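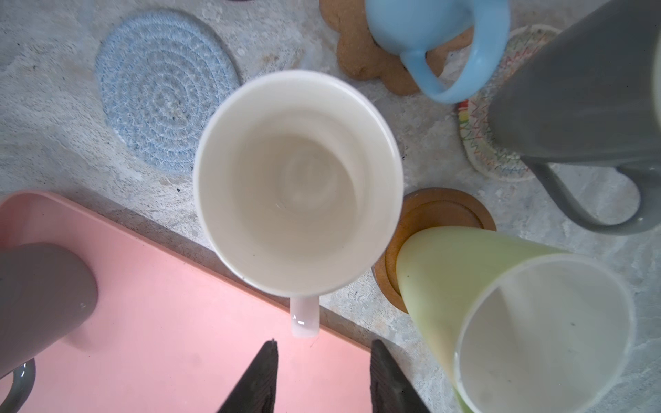 By Italo Serra, co-founder, Stilley Language School

Stilley teaches evening French and Italian to adults who were promised, at some point in their schooling, that they would thank their teachers later. We are the later.

The school began one February above a shoe repair shop in Cleltalside, when Thibault Gaillard and I had 2 classrooms, one working radiator and a shared belief that grown people can learn the subjunctive if you don't mention it by name. I had been translating appliance manuals. Thibault had been teaching teenagers, and he describes the manuals as the more talkative of the two. Our first class had six students. One of them had come about a pair of boots, but she stayed for the year and now reads detective novels in Italian, so we count her.

These days we have some 75 students a term, from complete beginners to people who correct our menus. Classes meet in the evening and run for an hour and a half, with a break in the middle. The break is held in whatever language you are paying to learn. This makes it quieter than other breaks, at least until the spring.

We don't give grades. We do give homework, and we notice when it was written on the bus. 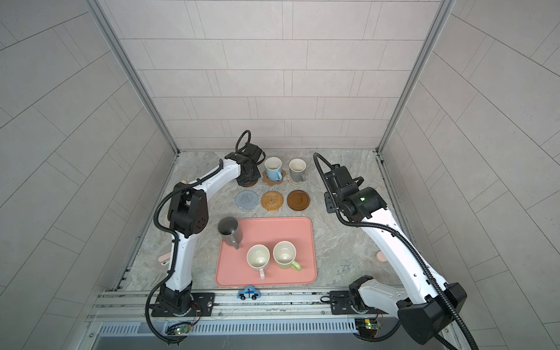
How we teach

You will talk in the first lesson. It will be about your name, the weather and where the station is, and you will be bad at it, along with everyone else. Grammar arrives in week two, once you have something to be wrong about.

Our textbooks are by Brunet, whose characters have been going to the same bakery for several editions and still can't find it without asking. We've looked at newer courses, and most of them come with a cartoon owl or a fox. We'll stay with the bakery.

Intermediate students get the Clendia readers, a set of short stories graded by difficulty. By the end of the top level you will have met 3000 words, a fair number of which concern inheritance disputes. Thibault says this is sound preparation for French family life. He's from Lyon and we let him have his opinions.

Who comes here

Retired people, newly married people, a few who inherited a cousin in Genoa. Some want to order dinner. Others want to argue with the waiter, and that takes about a year longer. The Monday conversation group is open to anyone past beginner level, and you may bring a friend as long as the friend also has to speak.
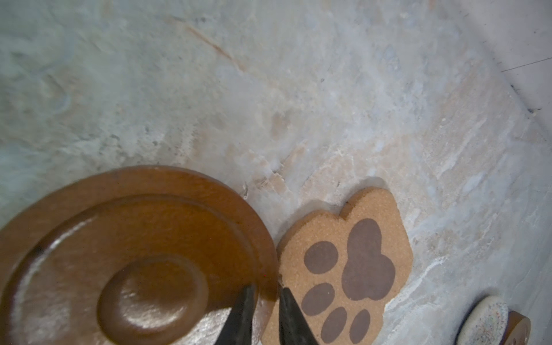

A quiet corner of the countertop.

Enrollment is open at the start of each term, and you can join late if you don't mind sitting near the radiator. Come up the side stairs, past the boots.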